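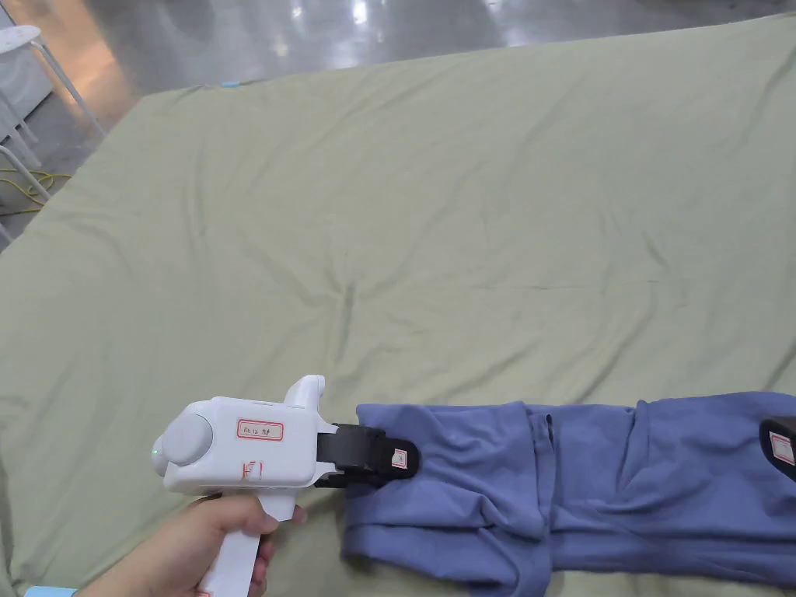

ベッドの上でたたむ人のための冊子「Sotatent」、12月に配布を始めます

Kassabのエリーザ・パルンボです。洗濯物のたたみ方をまとめた小さな冊子「Sotatent」ができあがりましたので、うれしくて少し長めのお知らせになります。お茶でも飲みながら読んでいただけたら!

いきなりですが、みなさんは洗濯物をどこでたたんでいますか。わたしは断然ベッドの上です。たたみ方の本を開くと、たいてい広くて硬いテーブルが前提になっていて、そのとおりにやっても、うちのマットレスでは袖がすべるし、裾はどこかへ行くし(しかもシーツまで一緒に寄ってくる)。それなら最初からベッドや低いマットを作業台と考えて、手順を組み直してみようと思ったのが始まりでした。

準備の段階で「どこでたたんでいますか」と読者のみなさんにうかがったところ、257通ものお便りが届きました。全部読みました。床に座って、ソファの背で、立ったまま空中で、と本当にいろいろで、途中から自分のやり方まで変わってしまったくらいです。

冊子で取り上げたたたみ方は4つ。Tシャツ、長ズボン、パーカー、それから毎回みんなが後回しにするボックスシーツです。どれも下に敷いた布のしわを先に軽くのばすところから始まります。ぴんと張る必要はなくて、服を置く場所だけ、手のひらで外へひとなで。これだけで服の端の線がずいぶん見やすくなります。

今回いちばん書き直したのが、Tシャツのページです。やわらかい生地は、真ん中をいくらなでても形が決まりません。角をつまんで、外へ引く。山になったところは、そのあとでならす。順番を逆にすると、山がとなりへ引っ越すだけなんですよね。 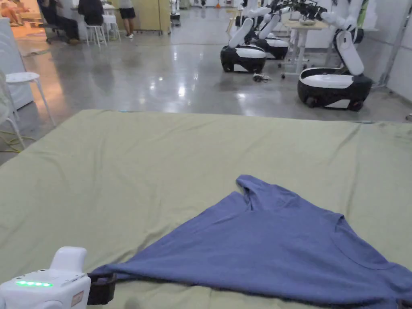
Kassab 衣類ケア編集室

さて、編集室からもう少し中身の話をさせてください。

Tシャツの手順を、ここで先に公開してしまいます。

1. 背中を上にして、ざっくり広げます。襟ぐりを自分から遠いほうに置きます。
2. 裾の角を片方ずつつまみ、斜め外へゆっくり引きます。
3. 脇の縫い目を指でたどって、ねじれていたら裾を持ち上げて置き直します。
4. 左右の身頃を中央へ折り、袖は折り返して身頃の上に重ねます。
5. 裾から襟へ向けて、二回折ります。

2のところで力を入れすぎると、角だけが長いしっぽのようにのびてしまいます。引くのは、布のたるみが消えるまで。綿のやわらかいシャツは特に、少し物足りないくらいで手を止めるときれいです。

敷く布の色についても一章あります。白いシーツに白い肌着を置くと、縁がどこだか夜の照明では本当に見えません。わたしのおすすめは緑です。くすんだ淡い緑でもオリーブ寄りでも、青いシャツを広げたときに襟の曲線がすっと目に入ってきます。手持ちの布で十分ですので、冊子のために新しく買い足さなくて大丈夫ですよ。

それから、たたみ終えた服の置き場所。ベッドの上に積んでいくと、次の一枚を引っぱった拍子に山ごと傾きます。近くにテーブルがあれば、たたんだものはそちらへどうぞ。テーブルにも布を一枚掛けておくと、作業台と同じ感覚で置けて、わたしは気に入っています。椅子が空いているなら椅子でもかまいません。

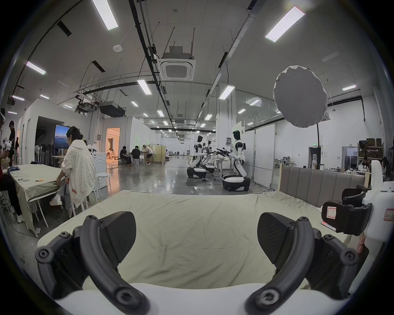 シベル・カラカヤさんからは、テーブルまで運ぶ回数が増えるとかえって疲れるので、わたしなら足もとにかごを置いて一枚ずつ立てて入れる、という意見をもらいました。たしかに!立てて入れるなら最後のひと折りを少しきつめにしたほうが倒れにくいので、その折り方も欄外に足してあります。

一方、リアン・モコエナさんはズボンのページに注文がありました。股の部分の三角を内側へ入れてから折るか、出したまま折るか。わたしは入れる派、リアンさんは出す派で、結局どちらの手順も載せています。シーツのページはジャンニ・リッツィさんが下書きを見てくれて、四隅を重ねる説明が二行短くなりました。短いほうがずっとわかりやすくて、ちょっとくやしいです。

冊子の入手方法について

「Sotatent」は12月から、Florkauの店頭カウンターで無料でお渡しします。初回の用意は200部、おひとり一部でお願いします。なくなり次第いったん終了し、増刷の時期は店頭の掲示でお知らせします。郵送は今のところ受け付けていません。

お便りも引き続き募集中です。知りたいのは、うまくいかない服のこと。フードがかさばるパーカー、すべって逃げるブラウス、裏返しのまま乾いた靴下の山など、困っている一枚を教えてください。次の号で取り上げたいと思っています。

転載や取材のご希望は、Kassab 衣類ケア編集室のパルンボまでご連絡ください。手順の部分は、冊子名を添えていただければ自由にお使いいただけます。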